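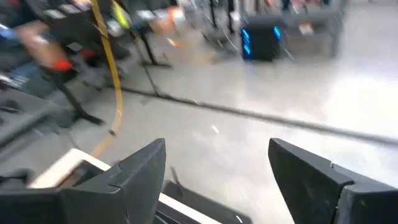

Kernau opens its workshop floor to the public

Apr 29, 2018 - Kernau, the shared workshop best known to its neighbours for its noise, is inviting people in to sort out the floor.

The Prundel tidy-up runs over 2 weekends, with 49 places on each. Members will coil the hoses, trace every cable to whatever is on the other end of it, and move the tables far enough apart for a person to walk between them facing forwards.

"We have a lovely smooth floor and we would like to see more of it," said Zuweira Ankrah, who runs the workshop. "At present the cables get the best of it."

Scraps and offcuts will be swept up and sorted. Anything unclaimed after six days goes in the skip, including the items Ardalan Shokri has been meaning to collect since December.

Tea is provided. Flat shoes are advised, and opinions on the correct way to coil a cable should be left at the door - the matter was settled at the last meeting, at some length.

Places are free and can be booked at the front desk. Press enquiries to Wenjie Tian at Kernau.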